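Ticket 1001
Station 4, arm stops over processor socket and waits for operator
Opened by: Gillespie Nisbet, refurb line
Assigned to: Tien-fu Mok, automation support
Site: Dastaletti, desktop teardown
Priority: Normal, raised to High on second entry
Status: Closed, one follow-up open

Initial report (Nisbet)

The arm at station 4 moves in over the board, gets to the processor socket and stops. The panel shows 911, "position not confirmed," and asks for an operator. If I press Resume it backs out, comes in again and stops at the same height. If I press Skip, the unit goes to the manual bench with the processor still in it.

It does not do this on every unit. It started after the Trình update was loaded. Before that we would see a 911 now and then, mostly on boards with a bent lever. Now it comes often enough that one person has to stand there, and that person is supposed to be running station 2 as well.

I have cleaned the camera window and run the homing routine. No change.

Support, first reply (Mok)

Thanks. Please send me the Bondetti log from the station PC, the whole file and not the part around the error. Also let me know whether the stops happen on one model of case or on all of them, and whether the side light was replaced or moved when the update went in.

Until I get back to you, please don't use Resume more than once per unit. The arm takes its second approach from the first one, so if the first was off, the second will be too.

Reply (Nisbet)

Log is attached. Case models are mixed, but the worst are the ones with the crossbar over the board. On the open cases it mostly goes through. Light was not touched as far as I know. Second shift might have bumped it, I will ask.

Raising this to High. We have a full cart at the manual bench and the people there were told in November they would be doing inspection by now, not pulling processors by hand.

Support, second reply (Mok)

I went through the log. The arm is reaching the board fine. The stop comes from the check it does before it closes on the part: it looks for the edges of the socket frame and the lever, and it wants both before it goes on. On the crossbar cases the score for the lever is low and the score for the frame is just under the limit.

Trình raised that limit. The release note calls it "stricter part confirmation" and gives no number. I have asked Reser, who did our integration, what the old value was.

In the meantime I would like to see what the arm sees when it stops. Next time you get a 911, leave the unit where it is, open the Bondetti viewer and save the wrist view before you press anything.

Reply (Nisbet)

Saved from the viewer with a Dell board in the station. Crossbar is above the board, lever is up on the right side of the socket, processor is in it. Top left corner is very bright.
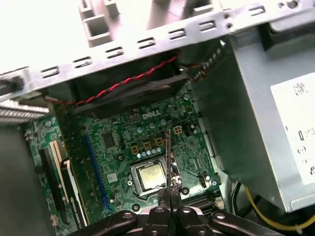 Does the operator have to stay at the station while a unit is on hold?
Only until the hold is acknowledged on the panel. After that the arm parks and the unit can wait, so the operator can go back to station 2 and clear the hold on the next pass.

Support, third reply (Mok)

The washed-out corner is a problem. The camera sets its exposure from the full view, so a patch that bright pulls everything else darker, and the check loses contrast on thin metal parts like the lever. The crossbar makes it harder still on these cases.

Two things to try, in this order:

Turn the side light down one step and aim it at the near wall of the fixture, away from the open corner. Run a few crossbar units and note the scores.

If the scores are still under the limit, go to Vision, Exposure, and change the area from Full to Center. Save it under a new recipe name. Do not overwrite the old recipe, we may want to go back.

Please don't lower the limit itself yet. The check is there to keep the fingers off a part that is not where the arm thinks it is, and I want Reser's answer first.

Reply (Nisbet)

Second shift did move the light. They had a case slip in the fixture and swung the light out of the way to reach in, then put it back by eye. There is no mark on the post for where it goes. There is now.

Light moved back and turned down: better, still some stops on the crossbar cases.
Exposure area to Center: stops are rare. Saved as a new recipe.

Separate matter, but I want it written down somewhere. When this station was put in, the job description for the operator changed to "monitors stations 2 and 4." What people do on a bad day is stand at 4, press a button, carry the unit to the manual bench and then get asked why 2 is behind. The line report shows 4 as running the whole time, since a hold counts as uptime. Nobody on the floor has a problem with the arm. They have a problem with being rated on numbers that leave out the holds.

Support, fourth reply (Mok)

Fair point, and it is something I can partly fix. Holds are logged by Bondetti with a start and an end time, they just aren't sent to the line report. I can add them as their own line so they show up next to uptime. How the ratings are done is not mine to change, but whoever does it will have the hold time in front of them.

Reser answered. They recommend staying with the new limit. With the exposure change they expect the score on the crossbar cases to clear it with room to spare, and that matches your results.

I have also changed the 911 message. It used to say "position not confirmed - call operator." It now says which feature was missing, frame or lever, and shows the score. If it says lever, look at the lever first. If the lever looks fine, look at the light.

Reply (Nisbet)

New message is on the panel and it is a lot more useful. One 911 since then, it said lever, and the lever was bent. Sent that unit to manual, which is where it belonged.

Manual bench cart is cleared. Two of the people there start inspection training with the next schedule. The other one asked to stay on the bench and that is fine with me, we still need somebody who can do the odd ones.

Closing notes (Mok)

Closed 09/08/2026.

Cause: side light moved out of position, combined with the higher confirmation limit in the Trình update.
Fix: light position marked on post, light down one step, exposure area set to Center in new recipe.
Also changed: text of the 911 message, hold time added to line report.
Left open: second shift to be shown how to release the fixture without moving the light. Nisbet to arrange. Old recipe kept on the station PC until that is done.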